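Unit 11: Folding and basketing flat items
Handout for the housekeeping and linen course, Satness site

Read this before the practical. Bring it with you, as the fold chart on the wall of room 42 is the old version and still shows the four-way fold for hand cloths. We stopped using that in August.

What counts as a flat item

Hand cloths, tray cloths, napkins, pillowcases and drawer liners. Paper liners are handled in the same way as cloth ones until they reach the basket, and are then kept apart. Towels are covered in the next unit. Anything with elastic in it is not a flat item, whatever the stock sheet says.

Setting up

Clear the table and wipe it down. Put the basket at the far side with its label facing you. If you are left-handed, you may want it a little to the right. Unfolded items go on your weaker side, in one pile. Do not work from two piles.

The three-fold

Lay the item face down with the long side towards you. Bring the near edge two thirds of the way up. Bring the far edge down over it and press along the crease with the side of your hand. Turn the piece a quarter and fold once across the middle. The open edges should all end up on one side.

Large pillowcases get one extra fold at the end. Liners from Joletti are slightly narrower than the ones from Etov and will look uneven if they are stacked together, so finish one make before starting the other.

Moving a folded piece

Pick it up by the closed crease. A piece lifted by its open edges will drop apart before it gets to the basket. Thin items can be held between finger and thumb. Anything thicker needs a hand underneath.
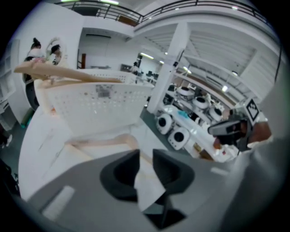
Can different items go in the same basket?
Only if they are going to the same room. Put the larger ones at the bottom and lay a paper liner between each kind.

Filling the basket

Stack with the closed crease facing out. Stop when the pile is level with the rim. Pressing down to get more in will mark the pieces at the bottom, and these then have to be done again. Write the item code on the label in pencil. Pillowcases are 441. The other codes are on the back page of the Lai stock book, which stays in the office.

For the practical

You will fold one mixed pile and fill one basket. There is no time limit, but most people need nearly 42 minutes at the first attempt. Marks are given for even edges, correct stacking and a readable label. Leave the basket on the table when you have finished.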